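Uvalside library to lend refurbished computers

2020-02-21 – The Uvalside public library will start lending desktop computers to residents next month, using machines retired from town offices.

Forty computers are ready to go out, and the library hopes to have 250 by the end of the year. Loans run for six months and are free with a library card.
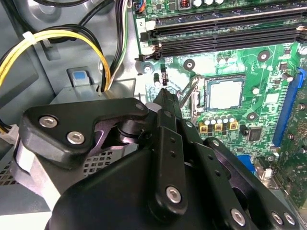 A green motherboard inside a gray metal PC chassis.

Kerstin Kröger, who runs the program, said 20 households signed up in January. "Most have kids doing homework on a phone," she said.

Sign-up is at the front desk – bring a card and proof of address.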